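Home | About | Teams | Calendar | Sponsors | Contact

About the Cadon Robotics Club
By the club advisor
10/07/2024

Most school robotics pages will tell you that their students are building the future. We'd like to be more careful than that. The Cadon Robotics Club is an after-school club where teenagers try to get a two-armed robot to do household chores, and on a good day it does part of one. If you are a parent wondering whether to sign your kid up, or a local business wondering whether to give us money, you should know what the club is before you decide.

We meet in the carpeted room next to the school workshop. The club is open to any student in the upper grades. No programming experience is needed, though you will have to put up with a lot of waiting while someone else's code fails to load. There are 15 members this year, split into small teams that each take one chore and stay with it until June.

How we got here

The club started as a competition team. We built wheeled robots that pushed foam blocks around a taped-off floor, and we were decent at it. After a few seasons some of us began to ask what the students were learning. They were learning the game. They could tell you how many points a block was worth in each corner, and they spent whole weekends shaving a second off a run that had no use outside the gym. We still enter the Hernico Regional, mainly for the students who enjoy it, but it stopped being the center of the club. We don't list our placings here. Trophies tell you who had the most practice time and the best spare parts.

What we do instead is slower. A team picks a job that a person does at home without thinking, writes down what "done" means before touching the robot, and then runs it again and again. The rule about writing it down first came from experience. Without it, every team decides afterward that whatever the robot managed was the goal all along.

This year's project

The big one this fall is called Brokari, a name the students picked and have so far refused to explain. The goal is tidying up: plastic bags, tape, cardboard, the sort of stuff that ends up on a floor. It sounds dull. It is also harder than anything we did with foam blocks. A plastic bag has no fixed shape, it looks different every time you drop it, and a black one gives the cameras very little to go on. A block is a block from every side.

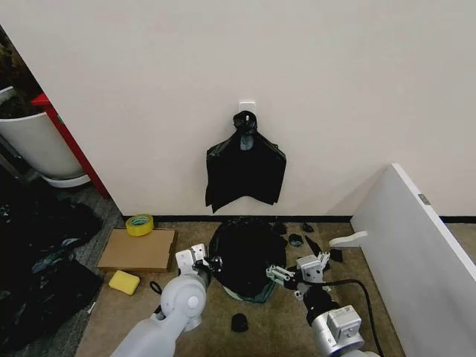

Brokari at work: the left gripper over the edge of a flat black bag, the right one pointing toward it, with another bag knotted on the wall hook.

The team keeps a log of every attempt, including the ones everybody would prefer to forget. There were 298 entries in it when this page was written. We are not going to give you a success rate, and you should be a little suspicious of clubs that do. A rate depends on who set up the floor, how kindly they placed the bag, and whether the person holding the clipboard had a ride home waiting. Until the students can run the same test on two different days and get figures that agree, we don't think the number belongs on a web page.

What students get out of it

We get asked if this leads to college admissions or jobs. Maybe. We have no way of separating what the club did for a student from what that student would have done anyway, and neither does anyone else who claims it. What we can say is that members learn to solder, to read an error message all the way to the bottom, and to write a report that admits when something didn't work. Several have also learned that they don't like robotics very much. We count that as time well spent, and cheaper than finding out in college.

There is a fair amount of cleaning up by hand, too. Students have pointed this out.

Money and time

Dues are up to $400 a year, depending on how many teams travel to the regional. Ask the school office about a waiver if that's a problem; the form is short. The Zacharopoulos Fund pays for replacement parts, and we're grateful for it. It has no say in what we work on. Sponsors get their name on our Sponsors page and a copy of the final report, good or bad.

Regular sessions run after school, and new members can come to 6 of them before paying anything. We suggest using all of them. The first couple are fun because everything is new, and the later ones will give you a better idea of what you're signing up for.

Last updated by the club office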